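Storing cotton knits between seasons

Cotton jersey stored for more than 90 days should be laundered first, even if it looks clean. Body oils and sunscreen residue oxidise in storage and show up as yellowing at the collar and underarm. Wash at 20 degrees with a plain detergent. Skip fabric softener, as it leaves a film that holds odour.

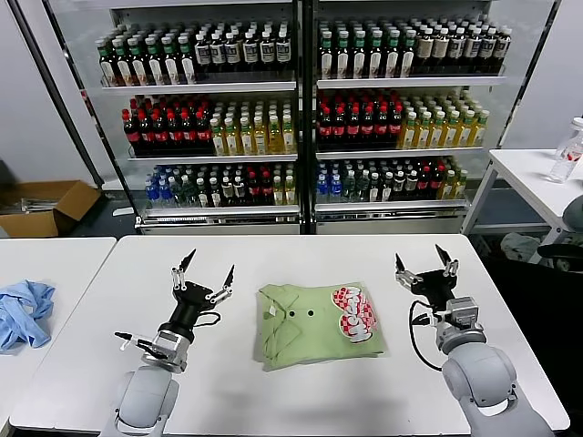

Dry fully before folding. Seams and neck ribbing hold moisture longest, so check those by hand. In humid weather, leave garments on an airer overnight after they come off the line.

Fold knits flat. Hangers stretch the shoulders, particularly on heavier jersey. Keep the number of folds low and place them away from any printed area, where the ink can crack or stick to itself.

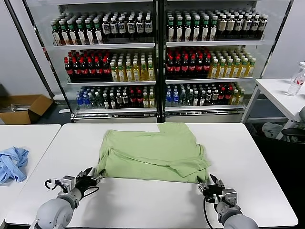
Use a lidded plastic tub or a zippered cotton bag. Cardboard is acidic and attracts silverfish. The Divel tubs have a gasket and stack eight high when lightly filled; the Rosholm bags breathe better but give no protection from a leak. Line tubs with unbuffered acid-free tissue. Store on a shelf, clear of concrete floors and outside walls. Dark colours go at the bottom, pale colours on top. 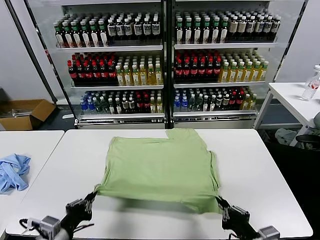

Do cedar blocks protect cotton?
They do very little for it. Clothes moths feed on wool, silk and other animal fibres, and clean cotton is seldom attacked. Cedar oil can also mark pale fabric, so keep blocks in a muslin bag.

Inspect tubs each March. Refold along different lines before closing the lid.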